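3.2 Installation et entretien de la cellule

La cellule Undurik est installée depuis le mois de mai dans le local de Grestham. Elle se compose d'un plateau blanc percé de trous de fixation, sur lequel travaillent deux bras : le premier, que nous appelons dans la suite le bras A, porte la pince à deux doigts et exécute la tâche ; le second, le bras B, est de couleur argentée et il est boulonné au plateau par une bride circulaire. Le choix de fixer le bras B directement sur le plateau, sans rehausse, a été fait par Annelies Koster pendant les premiers essais. Il présente un inconvénient que nous n'avions pas prévu : toute vibration du bras B est transmise au plateau, et donc aux objets manipulés. Nous avons réduit cet effet en limitant la vitesse du bras B pendant les phases où la pince approche d'un cube.

La tâche de référence consiste à déposer des cubes de couleur à l'intérieur d'un carré noir tracé sur le plateau. Un essai est compté comme réussi quand l'empreinte du cube se trouve entièrement dans le contour, sans toucher le trait. Le protocole complet comprend 260 essais par configuration, répartis en séries de 60 au maximum. Entre deux séries, l'opérateur contrôle la cellule selon la procédure que nous décrivons maintenant.

Le contrôle commence par la pince. Les doigts sont amenés en position ouverte, puis fermés à vide, et l'on compare l'ouverture mesurée avec la valeur de consigne. Un écart supérieur à 2 mm entraîne un nouvel étalonnage. Dans notre expérience, cet écart provient le plus souvent de l'usure des extrémités des doigts et plus rarement de la transmission. Les pièces de remplacement sont fabriquées par l'atelier Claeys, qui conserve les cotes de la version initiale. Après chaque remplacement, la hauteur de l'outil doit être mesurée de nouveau, car une erreur de 3 mm suffit pour que le doigt heurte la table au moment de la descente. C'est ce qui s'est produit pendant la mise au point, et la réparation a demandé le démontage complet du poignet par Mostafa El Fassi.

Vient ensuite le repérage du plateau. Le carré noir sert de zone cible et ses quatre coins sont relevés avec la pointe de la pince, toujours dans le même ordre. La bande noire verticale placée entre le câble et la zone cible est relevée de la même manière et permet de détecter une rotation éventuelle du repère. Il est important de ne pas remplacer ces marques sans refaire le relevé entier. Nous avons perdu une série complète pour avoir négligé cette règle.

La propreté de la surface est un point moins étudié dans la littérature, mais il nous a coûté beaucoup de temps. Des petits débris se déposent sur le plateau pendant le travail. Lorsqu'ils se trouvent sous un cube, celui-ci repose de façon inclinée et la prise échoue ou devient imprécise. Nous essuyons donc le plateau avec un chiffon sec avant chaque série, en insistant sur le voisinage de la zone cible et sur les trous de fixation, où la poussière s'accumule.

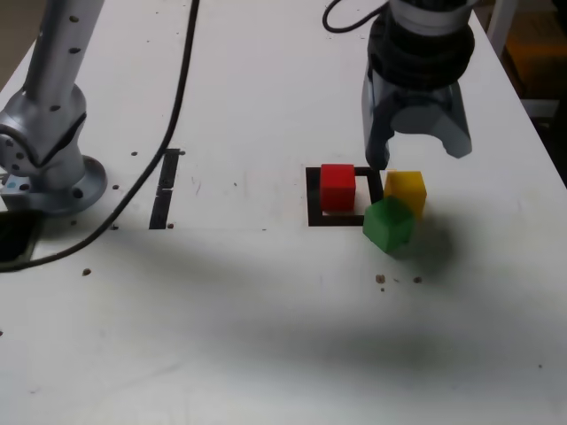

Figure 4. La cellule Undurik avec les trois cubes de la tâche de référence. Le cube rouge se trouve dans la zone cible, le jaune et le vert à l'extérieur.

Le passage des câbles a été modifié deux fois. Dans la disposition actuelle, le long câble noir traverse la partie gauche du plateau, passe à côté du bras B et sort par le bord gauche. Cette solution laisse libre la zone de travail de la pince, mais elle impose de vérifier que le câble ne s'est pas déplacé vers la bande noire. Une gaine fixée au plateau serait préférable ; elle est en cours de réalisation. Le câble fin de la pince, quant à lui, forme une boucle au-dessus du poignet. La longueur de cette boucle doit rester suffisante pour une rotation complète du poignet, et elle est contrôlée à la main, bras hors tension.

Les opérations de contrôle sont inscrites dans un registre tenu par Sanne Postma, avec la série concernée et les valeurs mesurées. La version de la procédure utilisée pour les résultats de la section 4 est celle du 9 septembre. Les séries antérieures à cette version ont été exclues de l'analyse.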